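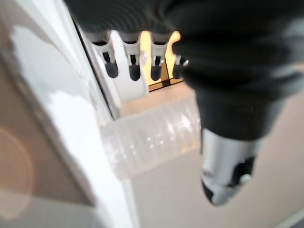
A silver metal fingertip with black plastic around its tip and sides.

Moving house with your mailbox: a talk with Tadeo Arancibia

Tadeo Arancibia had been with the same web host for 11 years when he decided to leave, and he still sounds a little guilty about it. He had his whole business there, the website, the domain name and 66 mailboxes, and he had always liked the people who picked up the phone.

"Gorau was good to me for a long time," he says, pouring us both more coffee than either of us needs. "When I started I didn't know what a name server was, and a fellow there walked me through it one evening, very patient, never made me feel silly. So you get attached! And then the prices went up, and the phone line went away, and it was all tickets."

He picked Skukon, mostly on the word of his friend Ottar Hägglund, who had moved his own shop there the winter before. The website went over in an afternoon. The mail was another story.

"I thought mail just followed the domain," Tadeo says. "You change the address, the letters come to the new house. Well, the new letters do. The old ones are sitting in the old house, and somebody has to carry them over, folder by folder."

He had set his move for a Monday in December (he laughs and puts a hand over his eyes when he tells me this), right in the thick of the holiday orders. By lunchtime half of his customers' messages were landing at Skukon and the other half were still going to Gorau, where the mailboxes were due to be closed that week.

"I opened a ticket, and I got a very nice reply, and it was the reply to some other question. I wrote back. I got the same nice reply again. After 3 of those I called Skukon, which wasn't even fair of me, it wasn't their mess yet."

The person who took that call was Prasert Thaweesak, and Tadeo speaks of him the way some people speak of a good doctor. Prasert had him read the mail records out loud over the phone, one line at a time, and there were 2 old entries left over that pointed back to Gorau.

"He said, 'Don't delete anything yet, let me look at the copy first.' And I was so glad, I had my finger right on the button. I'm an impatient man, you should ask my wife."

It took until after supper to get the records tidied up and the old folders copying over. Gorau did agree to leave the mailboxes open a while longer, though they charged him another month for it, and he is still grumbling about that. A few calendar entries never came across, and he typed those in again by hand.

I ask what he'd tell someone who is thinking of switching hosts this year, and he takes his time with it, stirring the coffee.

"Write down your settings before you touch them. On paper, I mean, I like paper. Ask the old company what day they shut the door, and get it in an email. And pick a slow week, for heaven's sake, not December."

His domain name is still registered with Gorau, as it happens. He means to move that in the spring.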